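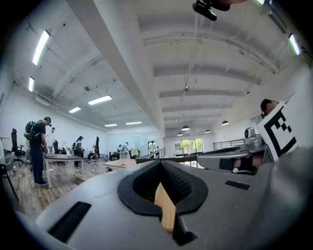
How many hand-held grippers should a small group buy before it has any results to show? Fewer than the supplier suggests, and only once the desks, staff hours and repair money to go with them have been agreed.

4.2 Planning for equipment

Figure 3. Two hand-held grippers in an open-plan office with desks along one side. The one on the right carries an upright square marker.

The purchasing plan for the Wurholm site was drawn up in September, before any of the operators had been hired. It asked for hand-held grippers in pairs, on the grounds that most of the tasks in the Pernton list need two hands. We have doubts about that argument. Many of the listed tasks can be done with one hand if the object is held in a clamp, and a clamp costs very little. The plan did not price this option.

Two quotations were obtained. Ondeck offered a complete kit with a service contract, and Jatoi offered the parts alone, to be put together on site. The Jatoi quotation was the lower of the two and was treated as the cheaper choice throughout the budget, although no line was included for assembly or for the time spent matching one unit to another. We would not accept a comparison made on that basis, and we have left the headline saving out of our tables.

Estimates of output were weaker still. The plan assumed 200 usable recordings per pair in each working day. Our own planning figure is 100, which allows for setting out objects, changing operators and throwing away failed attempts. Even this may be generous – it takes for granted that spare jaws are in the cupboard when they are needed, and spares were the first item to be cut.

Floor space was entered at no cost because the office was already rented. This is common in budgets of this kind and we think it is wrong. A desk used for recording can't be used for much else, and people working at the next desk have to be planned around. Figure 3 gives some idea of how close other desks and chairs may be to the equipment.

We therefore suggest buying in three stages, with the second order held back until the first units have been in daily use and their repair bills are known. Whether a funder would agree to a budget with so much left open is another matter, taken up in Section 5.

Contact: Wurholm equipment study, corresponding author | © The authors, 3 June 2020 | Back to top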